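# Dadwood Joinery Glossary

2 min read | Print | E-mail this page

A word list of 332 terms used by cabinetmakers in and near Dombridge, gathered by Rowena Castillo from shop ledgers and from arguments. Plain CSV, one term per row. Spelling follows the ledgers, which did not follow anything.

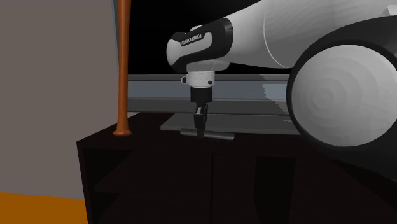
Dark wooden cabinet, rendered.

Columns are `term`, `meaning`, `source` and `rude`. The last is yes or no, and Yolanda Huamán's ruling is final. Of the entries, 223 have a source you could look up. The rest have a man called Nazari.

Known faults: "carcase" appears under 4 spellings, all defended in writing. Regional terms for glue are thin. Please don't send more words for "wonky" before October.

Free to reuse with credit.

Contact: Rowena Castillo, Dadwood | © Dadwood 2026 | Back to top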